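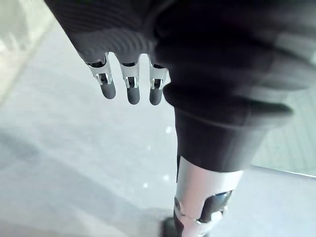

Zumdale demo: anyone else put way too many hours in already?

ghita_fan_28
Posted Wednesday, 9:14 pm

So I've been playing the Zumdale demo since it dropped and I can't shut up about it at home, so you all get it instead! It's the farm-salvage one from Trandier, the same people who made Pultwood. You play a rusty caretaker bot fixing up a valley, and the art is gorgeous, but my one big gripe is the hands. Your bot has these flat mitten things and they clip through every tool you pick up. Give me three fingers with silver joints and rounded black tips like the ones up top and I'd preorder tonight. Anyway, the fishing is great, the soundtrack is great, and the stamina bar is way too short. What's everybody else thinking?

mossbucket
Posted Wednesday, 9:31 pm

Agree on the stamina bar. I ran out before noon on day two and just stood in the turnips like an idiot. Don't agree on the hands at all, the mittens are cute and they match the rest of the art. Pultwood had mittens too and nobody complained.

ghita_fan_28
Posted Wednesday, 9:40 pm

I complained! There's a whole thread of me complaining, lol. In Pultwood you mostly saw your guy from way up high, so it didn't matter so much. Zumdale zooms in every time you repair something.

Wakana Hoshino
Posted Wednesday, 10:02 pm

Has anyone gotten past the bridge? I have the planks and the rope and the old woman at the mill still tells me to come back later. I've slept three nights.

mossbucket
Posted Wednesday, 10:06 pm

You need to talk to Ghiță first, the guy with the goats. He's up behind the mill in the mornings only. Give him any fish.

Wakana Hoshino
Posted Wednesday, 10:25 pm

That did it, thank you!! He took my best trout though.

tallow_and_tin
Posted Wednesday, 10:48 pm

Gonna be the grump here. I played until the demo ended and I think it's Pultwood with a new coat of paint. Same crafting menu, same sleep-to-save, and the shop prices are a joke. 200 coins for a watering can when a bucket of fish sells for 9? I was broke the whole time. And if they're showing it again in February they'd better have something new to show.

ghita_fan_28
Posted Wednesday, 11:03 pm

Okay but did you do the barn? You can skip the shop completely if you fix the barn first — there's a watering can inside, up in the loft, and a second lantern too. I missed it on my first run because I went straight to the river like everybody does.

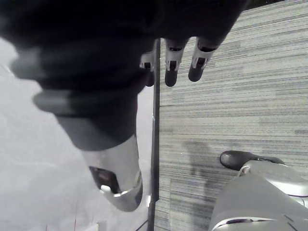

Second run I did barn, then goats, then bridge, and I finished with more than 3,000 coins and nothing left to spend them on. So if anything I'd say the prices are too low by the end. The start is stingy, sure, but I kind of like being poor in these games for a bit.

tallow_and_tin
Posted Wednesday, 11:10 pm

If the good route is hidden in a loft, that's bad design. Still grumpy. Might try the barn.

Stellan Løken
Posted Thursday, 7:52 am

Anybody know if controller rebinding works? On mine the rebind screen opens, but it forgets everything when I quit. Keyboard is fine.

mossbucket
Posted Thursday, 8:15 am

Same here. Back out with the menu button and don't hit escape, then it sticks.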